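Open day at the Sinley pottery works
6/22/22

We'd been meaning to go since April, and what a morning it was! Sinley only opens its workshops once a year, so we got there early and still queued (happily, with buns).

The tour starts in the clay store, which smells like a riverbank after rain, then goes through to the throwing room. I could have stayed there all day. One potter made three jugs while we watched, all with the same lovely fat belly, and chatted the whole time. Then the kilns, which go well past 1000 degrees, and the glaze room, where the Mavis range gets its speckled green. I bought a Mavis butter dish and have no regrets.

Lunch was soup in the yard, and very good soup too.

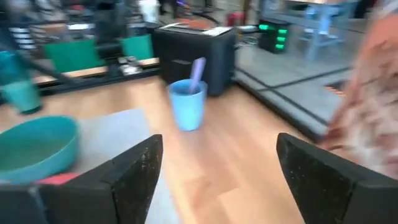
Can you buy seconds on the day? They're on the trestles by the gate, marked with a dab of wax, and the best ones go before noon.

We came home with clay on our shoes and a bag so heavy we took turns carrying it to the bus.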